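Section 4: Bedroom

4.1 What belongs to this room

This section covers the large bedroom at Pevside: the bed and its covers, the television remote, the window, and the closet. The small bedroom has its own section (Section 5), and the sofa bed is in Section 3 with the living room.

The bedding in use in the large bedroom is made up of the following, listed from the mattress up:

Mattress protector, elastic corners
Fitted sheet, white
Flat sheet, white
Blanket, in the closet from May on
Gingham cover, gray and white
Quilted bedspread, white with a grape and leaf print

Spare sheets are on the middle shelf of the closet. There is no spare for the bedspread. If it has to be washed while you are staying, the gingham cover is enough by itself except in January and the weeks on either side of it, when you will want the blanket as well.

4.2 Making the bed

The bed can be made by one person, but the bedspread goes on more easily with two.

1. Clear everything off the bed, including books, chargers, and the remote.
2. Check the mattress protector. All four corners should be tucked under. The back left corner tends to ride up.
3. Put on the fitted sheet. Start with the two corners at the wall, then do the near ones.
4. Spread the flat sheet with the wide hem at the pillow end. Tuck in the foot and leave the sides loose.
5. Add the blanket if you are using it. Stop it a hand's width short of the pillows.
6. Lay the gingham cover over the whole bed. Use the checks as a guide and line up one row with the edge of the mattress.
7. Fold the bedspread in half lengthwise, set the fold on the middle of the bed, and open it out to both sides.
8. Smooth it from the center toward the edges with the flat of your hand. The long lines of stitching should run straight down the bed.

Note: The bedspread is narrower than the gingham cover. Some of the checked fabric will show around it. This is how the bed is meant to look, and you do not need to pull the bedspread across to hide it.

Caution: Do not hold the bedspread by one corner and shake it. The stitching at the corners has been repaired twice. Lift it with both hands, well in from the edge.

4.3 Taking the bedspread off at night

Most people find the bedspread too warm to sleep under. Fold it down to the foot in thirds and lift it onto the bench. Please do not leave it on the floor or over the lamp.

If you sit on the bed during the day, leave the bedspread on. It is there to be used. Suitcases are a different matter. Open them on the bench or the luggage rack, as wheels leave black marks on the white fabric that do not fully wash out.

4.4 The television remote

The remote for the bedroom television is kept in the drawer of the nightstand nearest the door. It is black, and it is easy to mix up with the one from the living room. The two are not interchangeable. The bedroom remote has a round button with a green microphone on it, and the living room remote does not.

It usually ends up on the bed. If you cannot find it, look on top of the bedspread first, then in the folds at the sides, then between the mattress and the wall. 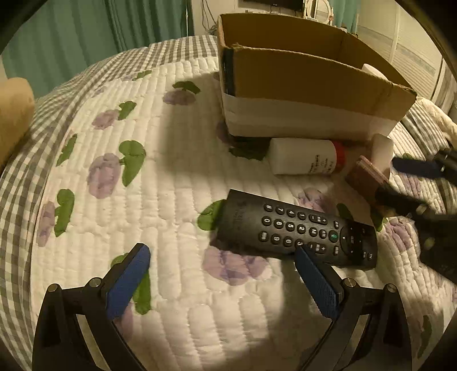 Before you lie down or remake the bed, put the remote back in the drawer. It slides down easily between the gingham cover and the bedspread, and it is hard to feel through the quilting. It has been through the washing machine once already, and the one you are using is the replacement.

To turn on the television in the bedroom:

1. Check that the wall switch behind the dresser is on. The small light on the television should be lit.
2. Take the remote and turn it so the number keys are at the end nearest you and the round navigation pad is at the far end.
3. Point it at the television from the bed. It will not work well from the doorway.
4. Turn the set on and wait for the picture. The first start of the day is slow, so give it time before you press anything else.
5. If the set opens on a menu, use the arrows on the navigation pad to move around in it.
6. To go straight to a channel, enter its number with the number keys. A list of the local Kendton channels is taped inside the drawer.

Note: The microphone button is easy to press by accident when you are feeling for a key in the dark. If a message about voice appears on the screen, wait a few seconds and it will go away.

Note: There are two plus/minus rockers on the remote, one on each side. If you press one and the channel changes when you wanted the sound, use the other.

Caution: Please keep the sound low late in the evening. The bedroom wall is shared with the neighbors, and their bed is on the other side of it.

If the remote does not respond:

1. Move closer and try again.
2. Look for anything standing in front of the television, such as a water bottle or a picture postcard.
3. Take off the back of the remote, remove the batteries, and put them in again.
4. Replace the batteries. New ones are in the kitchen, second drawer down, in the tin marked Stikex.
5. If it still does not respond, use the buttons on the side of the television and leave us a message.

Do not take batteries from the smoke alarm or from the thermostat in the hall.

4.5 Washing the bedding

Sheets and pillowcases can be washed together. The gingham cover and the bedspread are each washed alone. The washing machine is described in Section 7, and only the settings are given in this section.

Sheets and pillowcases: cotton program, warm, 900 spin. Tumble dry for 60 minutes.

Gingham cover: cotton program, cold, 900 spin. Tumble dry on low or hang on the line. It creases, but the creases drop out after a night on the bed.

Bedspread: delicate program, cold, lowest spin. Do not tumble dry. Hang it over two lines so the weight is shared, with the printed side facing in. It takes a full day to dry in summer and longer in cool weather.

1. Look over both sides of the bedspread and find any stains before it goes in.
2. Dab stains with cold water and a little plain soap. Do not rub. The purple in the print is the color that suffers most from rubbing.
3. Fold the bedspread loosely and place it in the drum. It should go in without being pushed. If it will not, there is something else in there.
4. Use half the usual amount of detergent and no softener.
5. When the program ends, take it out at once.
6. Feel along the stitched channels before you put it back on the bed. If any of them are still damp inside, leave it on the lines.

Caution: Never use bleach on the bedspread, even on the white parts.

If something has been spilled and you are not sure what to do, rinse the spot with cold water and tell us. We would much prefer to deal with a wet bedspread than with one that has been scrubbed.

For stays of more than 14 days, we bring a fresh set of sheets in the middle of the stay. You can leave the used ones in the bag on the back of the bathroom door. The bedspread stays where it is.

4.6 Window and shade

The window tilts in at the top when the handle points up and opens fully when the handle points sideways. Close it completely before changing from one to the other.

1. Raise the shade before you open the window.
2. Turn the handle and pull gently.
3. If the window is to stay open, hook the stay over the pin on the sill.
4. Close the window whenever you leave the apartment. Rain comes in from this side and reaches the bed.

The shade is on a spring. Guide it up with your hand and do not let go of it halfway.

4.7 Closet

The left side of the closet is for guests. The right side is locked and holds our own things. Hangers are on the rail, and more are in the hall closet. The iron is on the floor at the left, and the board is behind the bedroom door.

The lower drawer sticks. Lift the front slightly as you pull. When the drawer is shut properly it sits level with the one above it.

4.8 Before you leave

1. Strip the sheets and pillowcases and put them in the bag on the bathroom door.
2. Leave the mattress protector on.
3. Fold the gingham cover and the bedspread separately and leave them on the bench.
4. Check under the bed, behind the nightstands, and in the bedding for chargers, glasses, and socks.
5. Put the remote in the nightstand drawer.
6. Turn off the wall switch behind the dresser.
7. Close the window and lower the shade.

Questions about anything in this section can go to Mostafa Morsy at the number on the inside cover. For a broken window handle or a fault with the wall switch, call Căpraru directly. Their card is on the fridge, and they have a key to the building.

Section last revised May 25, 2019. The washing settings in 4.5 replace those on the old sheet inside the closet door.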